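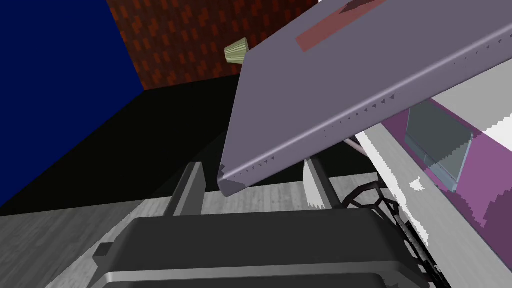 3. Dark blues and the people who name them

The catalogues give us 1788 colour names, of which 162 were filed by their makers under blue and described, somewhere in the small print, as dark. We had expected this to be the dull part of the study. Dark blue is a settled matter in most households: it is navy, unless the light is poor, in which case it is black and one goes to work in odd socks. Paint makers see it differently. Skolden's list has a page of dark blues and manages to get to the foot of it without using the word navy once. Skavamer uses it freely, but always with company, so that the customer may have Old Navy Rope or Navy Before Supper and must work out alone which is the darker.

We asked shoppers in Cabanatuan and Prilenport to sort printed names first, with no colours in sight, and then to sort the painted cards, with the names covered. The two tasks were set on separate visits. Those who had been confident about the names were seldom so about the cards, and several asked whether we had changed the paint in the meantime. We had not. The names that did worst were those borrowed from weather. Participants agreed that Late Squall must be dark, but were divided over whether it was blue, grey or a complaint.
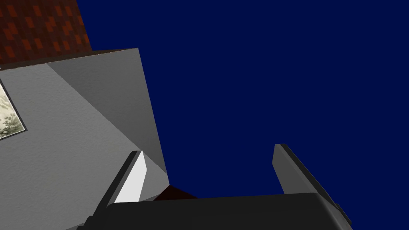

Plain words did better. When people were left to label a card in their own terms, the commonest answers were navy, dark blue and very dark blue, in that order, and the sea, the night and the aristocracy hardly came into it. Size matters here as well as shade. A card is small and is held against something else, usually a thumb, whereas a wall has little to argue with. The deep blue that takes up most of Figure 3 shows what we mean: it is even from side to side, with no texture to suggest cloth or water, and the dark grey below it gives the eye something to judge it by. Shown a blue of this sort on its own, our participants called it navy. Shown it beside a dark grey, they still called it navy, but faster, and with the air of people who had been asked a silly question.

Figure 3. Deep navy blue as a large, even area, with dark grey along the bottom.

Duangkaew has argued that makers choose their names to keep shades apart in the catalogue, and that whether the buyer can picture them is somebody else's department. Our results fit this view fairly well. Within a single list the fancy names did their job, and no maker used the same one twice. Between lists they were close to useless. Skolden's Harbourmaster and Skavamer's Inkwell No. 5 were told apart by nearly everyone on paper and by very few on card, which must be a comfort to whoever has to touch up a door with the wrong tin.

We should add that 3 of the names under dark blue were judged by every group to be green. We checked the cards again, in daylight, at both sites. They are green. The makers have been told, and one has replied with a voucher.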